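**Drollden House – common room and linen store, notes for residents**
Wednesday, November 20, 2024

**1/14**
The ground-floor common room and the linen store beside it are being put in order before the summer break. This thread sets out where things are kept, what is leaving the building and what residents are asked to do.

**2/14**
The room remains open during the work. The doors will be locked only between 9 am and noon on the two mornings when shelving is moved. Notices will go up at both entrances the evening before.

**3/14**
Linen first. The stocktake recorded 354 pieces, of which 102 are bath towels. Items with torn hems or worn patches have been set aside for the mending table. Anything beyond mending will be cut down for cleaning cloths.

**4/14**
Towels are now folded in thirds lengthwise and then in half, with the fold facing out. Residents who return towels folded another way will not be turned away, but the shelves have been spaced for this fold and other shapes tend to slump.

**5/14**
Single sheets go on the second shelf, doubles on the third. Fitted and flat sheets stay together as a set inside one of their own pillowcases. Please write the bed size on the paper tag and tuck it under the top edge.

**6/14**
Blankets have moved from the hall cupboard to the long chest under the window. The chest lid is heavy and the left hinge is stiff – please lift with both hands and lower it slowly. Ilse Claeys has ordered a replacement hinge.

**7/14**
A question from several residents: may personal bedding be left in the linen store over the holidays? Yes, in a closed bag with a name and room number on it. Bags without a name will be held at the front desk until the end of December.

**8/14**
Kitchenware. There are 35 mugs in the common room cupboard and hooks for 19. The remainder go on the shelf above, upside down, no more than two high. Mugs belonging to private rooms should go home with their owners.

**9/14**
Cleaning products are kept on the top shelf of the utility cupboard. The Lultance concentrate must be diluted before use and the measuring cap rinsed afterwards. Please do not decant it into drink bottles under any circumstances.

**10/14**
Furniture. The two Skála armchairs will be re-covered and are expected back in December. The low table stays. The Ameteo bookcase has been fixed to the wall and should not be shifted, even for film night.

**11/14**
Colour has come up more than once in the suggestion box. Most replies favoured keeping the soft greys and bringing in a little warmth in the cushions and throws. Samples may be viewed at the front desk in daylight hours. A muted grey with a faint pinkish-lavender tint, and a cool mint-grey beside it, would both sit comfortably with the existing upholstery.
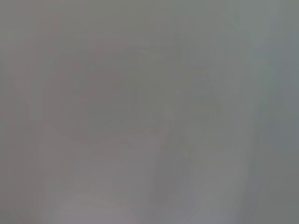

**12/14**
Tidying roster. Each floor takes one week, beginning with the second floor. The weekly tasks are as follows:

- return stray linen to the correct shelf
- wipe the table and the window ledge
- empty the lint tray in the dryer
- check the chest for damp and leave the lid open for an hour if needed
- report anything broken in the maintenance book

Swaps between floors are fine once both floors have agreed. Please write the change on the roster so that the desk has the same information as everyone else.

**13/14**
Items for collection. A box of unclaimed scarves, gloves and single socks is at the front desk. Owners may collect them at any time the desk is staffed. What remains on the last Friday of term will be washed and given to the clothing exchange. The clothing exchange does not accept pillows, so please do not add them to the box. Old pillows should be bagged and left beside the utility cupboard.

**14/14**
Questions about the linen store should go to Ilse Claeys, and questions about furniture or repairs to Libor Vaněk. Both can be reached through the front desk. Written suggestions are welcome until the roster begins, and replies will be posted in this thread.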